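Wrist pain and small mice — what size are you all using?

Last updated in November
Reading time: 4 min

pinefork_desk
I do bookkeeping from home and spend most of the day in spreadsheets. Since spring I've had a dull ache on the outside of my right wrist, the pinky side. It starts after lunch and is bad by 4. My doctor looked at it, said to rest it and change my setup, and didn't say much about how to change it.

My current mouse is a full-size Todik, the tall one with the thumb shelf. My hands are on the small side and I have to stretch to reach the buttons. I'm thinking of going to something smaller, but half the articles I read say small mice are the cause of wrist pain and the other half say big ones are. What size are you using, and did changing it help?

gravel_and_tea
Small mouse user for years, no problems. Mine has a short rounded shell and I move it with my fingers. My palm barely touches it. If I use a big mouse I end up moving my whole forearm, and my shoulder gets sore by the end of the day.

The thumb shelf may be your problem. It fixes your hand in one position. If your hand is smaller than the one it was made for, you're reaching all day.

oldmill60
I'd go the other way. Small mice make you pinch. You hold them between thumb and ring finger and you don't notice how hard you're squeezing. I used a travel mouse at work for one winter and had to wear a brace to sleep. Went back to a full-size one and the brace went in a drawer.

Before buying anything, measure your hand from the crease of the wrist to the tip of the middle finger and compare that to the length of the mouse. The stores never list it in the same place twice, but it's usually in the specs somewhere.

gravel_and_tea
oldmill60 — a travel mouse and a small mouse aren't the same thing. Travel mice are flat so they fit in a bag. A short mouse with a tall back fills the hand fine. 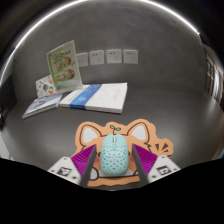

The height of the hump matters more to me than the length. With a decent hump the fingers curl down onto the buttons and the wrist stays off the desk. With a flat one the wrist drops and you bend it back every time you click.

oldmill60
Fair enough on the flat ones. Mine was flat. I still think you pinch a short one more than a long one, whatever the height.

bluejay_ledger
Also a bookkeeper, also right wrist, also pinky side. For me it had nothing to do with the mouse. It was the number pad. My keyboard was a full-size one, so the mouse sat way out to the right and I was bending my wrist outward to reach it. I got a Kuhlmann keyboard without the number pad and put a separate number pad on the left. The mouse moved in several inches and the ache was gone in a month.

Learning to enter numbers left-handed was slow. I won't pretend it wasn't. But it's worth trying before you spend money on mice, and you can test it for free by sliding your keyboard to the left so the letter keys are off center for a few days.

pinefork_desk
That's interesting. My keyboard does have a number pad and I use it constantly. The mouse is out past the edge of my desk mat. I'll try sliding things over tomorrow.

Hand measurement: I'm shorter than every hand size on the Todik chart. Their smallest size starts above mine.

quietcog
Then the Todik was never going to fit. Sell it while it's still worth something.

Two things not mentioned yet:

1. Pointer speed. Most people leave it at the default and then swipe across the whole desk. Turn it up a little at a time until you can cross the screen without lifting your arm.

2. Chair height. If your elbow is lower than the desk, your wrist bends up no matter what mouse you have. My desk doesn't adjust, so I raised the chair and put a box under my feet.

oldmill60
Disagree on pointer speed for spreadsheet work. With small cells and a fast pointer you tense up trying to land on the right one. I slowed mine down and it felt better. Use keyboard shortcuts for the long jumps.

quietcog
You can zoom the sheet in. But yes, shortcuts help either way. Ctrl plus the arrow keys saves a lot of mousing.

harborlight13
Has anyone tried a vertical mouse? I bought an Osus one after reading a thread like this. It took me two weeks to stop knocking it over when I reached for it. The wrist pain did go away, but I got a new one at the base of my thumb, so I switch between the two now. Vertical in the morning, regular one after lunch.

I think the switching is what helps. Any one position gets old if you hold it all day.

gravel_and_tea
Switching hands works too. I mouse left-handed for email and reading and keep the right for anything fiddly. For that you want a symmetrical shape, which rules out most of the big sculpted ones.

bluejay_ledger
Does left-handed mousing leave you with the buttons swapped or not? I tried swapping them and every other person who sat at my computer got mad.

gravel_and_tea
Not swapped. Middle finger does the main click. You get used to it in a few days.

marshroad
I'll be the one to say it: take breaks. I set a timer for 30 minutes and get up when it goes off, even if it's only to fill a glass of water. I have bought more mice than I'd like to admit, and the timer did more than any of them.

Also, if you have numbness or tingling in the fingers, or it wakes you up at night, go back to the doctor and don't wait on forum advice.

pinefork_desk
No numbness, only the ache. Thanks, I'll watch for it.

Update after a week and a half. I moved the keyboard left so the mouse is right beside the Enter key. That alone helped. I also borrowed a small mouse from the front desk at Vamenau, the shared office I use during tax season, and it's easier to reach the buttons. I do catch myself squeezing it, so oldmill60 has a point there. Ache is still around but it starts later in the day.

I haven't touched pointer speed yet. I wanted to change one thing at a time.

oldmill60
Good plan. If you catch yourself squeezing, let go of the mouse completely whenever you're reading something. Hand in your lap. It feels silly at first.

bluejay_ledger
Glad the keyboard move helped. Try the separate number pad next, the cheap ones are fine.

Related threads
Number pad on the left: how long did it take you?
Wrist rests, yes or no
Desk too high and can't be lowered
Quiet mice for a shared office
Best chair height for short people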